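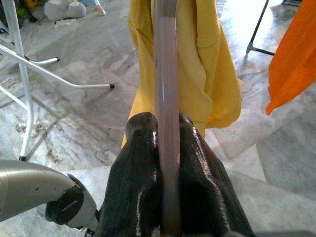
By Valdemar Ladefoged
3rd July

A robot trained to handle laundry in ordinary homes does better when it first learns to hold a plain rod steady, according to results released by the research group Lasten.

The group wanted to know why robots that fold shirts well on a lab bench do badly near a drying rack. Clothes on a rack hang in front of one another, move in a draft and hide the bars behind them. The robot's arm also has to work close to thin tubes and feet that are easy to bump.

Lasten's method, called Altent, splits the training in two. In the first stage the robot closes its two fingers on a smooth, semi-transparent rod and keeps it upright while the arm moves past hanging clothes. The clothes are never touched on purpose. In the second stage the robot goes on to the cloth itself, lifting garments off a rack and putting them down.

The team recorded 2,000 runs of the first stage in 21 homes, with the view taken from the robot's wrist. A second robot was trained on garments only, with the same total number of runs. Both were then tested in homes neither had been in before.

The robot that had practiced with the rod knocked into the rack less often and dropped fewer garments. The gap was widest in rooms with strong light from one side and shiny floors, where the garment-only robot often closed its fingers too early.

"A clear rod is hard to see and easy to lose, so the robot has to learn where its own fingertips are," said Asger Thorlacius, who led the tests. "We think that is what carries over to the clothes."

Bright, single-color clothing gave both robots the least trouble. Dark items with patterns were the hardest, and the rod training made little difference there. Thin straps and loose sleeves also caused failures in both groups.

The work began in May of last year with a different plan, in which the robot held a clothespin. That version was dropped after the fingers kept covering the pin, leaving the wrist camera with little to learn from. The rod sticks out well past the fingers.

Thorlacius said the group has not yet tried the method on outdoor lines or on racks that hang from a wall. Those tests are next, along with a shorter version of the first stage to see how much of the rod practice is needed.

The recordings will be shared with other labs once the homeowners have signed off on them.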